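Houndstooth

Houndstooth is a two-tone woven pattern of broken checks, the kind where every little square seems to have grown points. I've been sewing and mending the stuff for years, so take this entry as written by a fan!

The classic version is a twill, made by alternating four dark threads and four light ones in both directions. It comes out of the Scottish Lowlands, where shepherds wore woolen cloth in checks like it. Black and white is what most people picture, but gray and black is my favorite (it hides lint so much better). A very small check is often called puppytooth, and I love that somebody got away with that.

You'll find it on coats, skirts, caps and jackets. My pattern card, the Clundovwood 134, is a short jacket with buttoned tabs, and I've cut it 2 times now. Sneha Dwivedi, who taught me to line things, always said to match the checks at the seams first and worry about the tabs later. I do it the other way around and get away with it, mostly.

Buttons on houndstooth are usually plain and dark, and a big round black one on a pointed tab looks great.

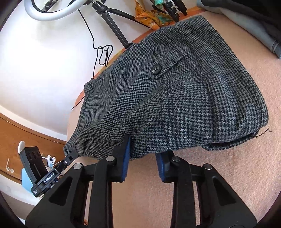 For pressing, I use a damp cloth and low heat, and I lift the iron instead of sliding it, or the checks drift out of line. Loose threads at a hem get pulled through to the wrong side with a needle, never yanked. Wool versions go on a wide hanger between wears, and mine get a good brushing every April before they're put away.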